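Ceramics for Designers
Handout 3: Glaze, Rim and Well
Instructor: Huia Dunstan

Read this before the studio session. It covers the words we use for flat ware and the basics of how a glaze behaves on it. Bring your test tiles and your notebook. 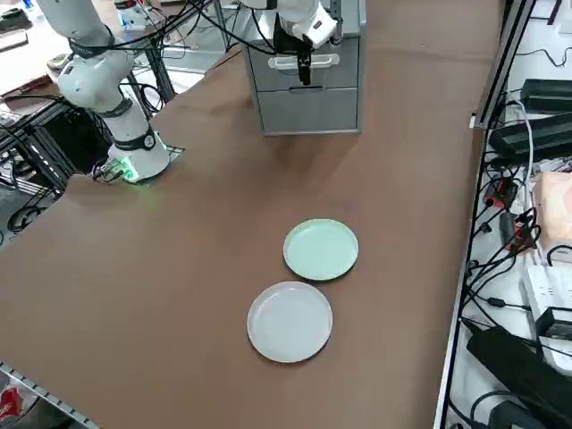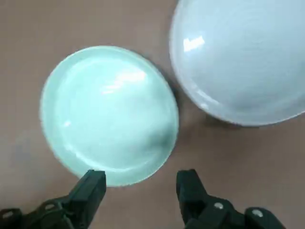

Flat ware with a raised rim and a shallow well.

1. Parts of a plate
The rim is the outer band. The well is the lower area inside it. The foot is the ring underneath that the plate stands on. A wide rim leaves less room for food but gives the hand something to hold.

2. What a glaze is
A glaze is a thin coat of glass melted onto clay. It needs silica to form the glass, a flux to lower the melting point, and alumina to keep the melt from running off the pot. Color comes from metal oxides. Copper can give greens, and a little iron can give the pale green known as celadon.

3. Gloss and matte
A gloss glaze cools to a smooth surface and gives sharp reflections. A matte glaze scatters light, often from tiny crystals that grow during slow cooling. Knife marks tend to show more on matte ware — keep this in mind for your dinner set.

4. Assignment
Glaze 6 tiles with the Tunholm base recipe. Mix a batch of 400 grams dry weight and sieve it twice. Write the batch number on the back of each tile in oxide pencil.

Tiles go on the Whitelaw shelf. Kvido Malý loads the kiln in October. Late tiles wait for the next firing.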